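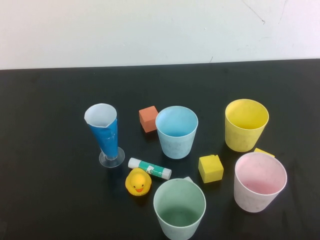

Progress report for Lacroix, second milestone
Project: Brovomdale (mobile strategy game)
Prepared by Olanrewaju Nnaji, Hikon

Dear all,

Please find below the state of the game at the end of the second milestone. I follow the same order as in the last report so that you can compare them easily.

Playable content

The first region, Grarkham, can now be played from the tutorial until the siege of the river fort. A new player starts with a small village, a mill and one hero, and learns to build, to collect grain and to send scouts. In the previous version the tutorial explained everything before the player could touch anything, and many testers closed the game before the first battle. We have cut the text by half and moved the first fight to the beginning. I think it is much better now, but the part about trading is still too slow and Dina's team wants to rewrite it once more.

Three heroes are finished with their animations and voices. The fourth one, the bridge keeper, has a model but no voice, as we were not satisfied with the recordings we received. We will record again in September.

Alliances

This was the largest task in the milestone. Players can create an alliance, invite others, share grain and defend a neighbor's walls. What does not work yet is the alliance war. When two alliances attack the same castle at the same moment, the server sometimes gives the castle to both. We know where the error comes from, and the repair needs a change in how battles are put in order on the server. This is work for two programmers, and it is the main reason why I ask below for a change in the plan.

Closed test

We invited 200 players to the closed test. They were mostly people who had signed up on our forum, so please keep in mind that they already like this kind of game. The comments were friendly about the map and the music. They were less friendly about waiting times. Many players wrote that upgrading the barracks takes too long at the middle levels, and that they felt pushed to buy gems. We did not want to give this feeling. The times are now shorter for barracks, walls and the market, and the gem button is no longer in the middle of the building screen.

There was also a problem with night attacks. Players who slept found their village burned in the morning and did not come back. We added a shield which starts when the player leaves the game and ends when he or she attacks somebody. Testers asked for it to be longer. We are still discussing this, because a long shield makes the map very quiet.

Technical state

The game runs well on newer phones. On older ones the large map is slow when many armies are marching, and the phone's battery goes down fast. We have reduced the number of soldiers drawn on the screen when the player zooms out. Sound on tablets is repaired.

Budget and plan

Spending is within the agreed amount. The voice recordings cost more than planned, but the music cost less. I would like to move the alliance war from milestone 3 to the one after, and to bring forward the second region, where the artists are already ahead. The total budget stays the same – only the order changes. I need your written agreement for this before we plan the next sprint.

Next steps

Finish the trading part of the tutorial
Record the voice of the bridge keeper
Repair the order of battles on the server
Prepare a new test build for older phones

The current build is on the shared drive together with the list of open bugs. If you prefer a call where I show the alliance screens, any afternoon after 2 is good for me.

With kind regards,
Olanrewaju Nnaji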